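Fjeld matte white wall paint, three months on

Posted 16/02/2021

So I finally finished the back bedroom, and since a few of you asked about the paint after my last post, I'm giving it a proper review. Short version: I like it a lot, I'd buy it again, and I have one serious complaint about the lid.

I went with the matte in their plain white (there are 53 whites on the card, which is a ridiculous thing to do to a person). My neighbor Folke Brekke swears by Cloltik and tried hard to talk me out of it. I used Cloltik in our old place in Famumham and it was fine, but it went on like yogurt and the smell hung around forever. Fjeld barely smells at all! I slept in the next room the same night with the door open and didn't notice a thing.

Coverage is very good. The old color was a dark green that the previous owners must have loved, and I figured I'd be rolling until spring. It took 3 coats, and the last one was me being fussy around the window. I used a medium nap roller and a cheap angled brush for the corners, and lightly sanded with 400 grit between coats where I'd patched the plaster – probably overkill, but I had a sheet lying around.

The thing to know about any plain white is how much it moves with the light. Mine is almost peachy some mornings and flat gray on a rainy afternoon. If you're picky, paint a big piece of card and carry it around the room for a few days before you commit. I skipped that step and got lucky.
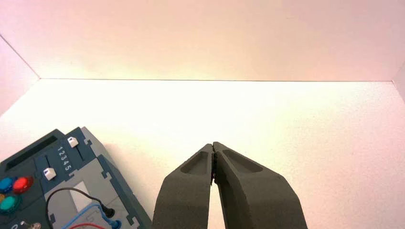
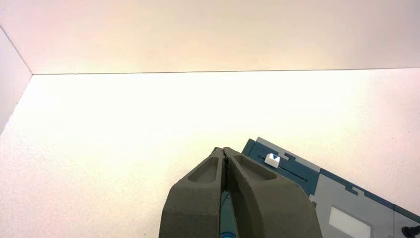 White walls in both, with a warmer, pinkish cast on the back wall in the first.

Now the complaint. The lid is one of those press-down plastic ones and it does not want to come off a second time. I bent a screwdriver on it in January and then got a lovely splash down my jeans. Once it's open, the rim fills up with paint and you can forget about a clean seal. I ended up pouring the leftovers into a jar.

It also marks more easily than I'd hoped. A damp cloth takes off fingerprints, but scrub hard and you get a shiny patch, so I wouldn't put it in a hallway with kids or a dog. For that I'd go up to their eggshell.

The store in Drarordale still had plenty in stock when I went back for a second can. I'm giving it 8 out of 10, and it would be a 9 with a metal lid.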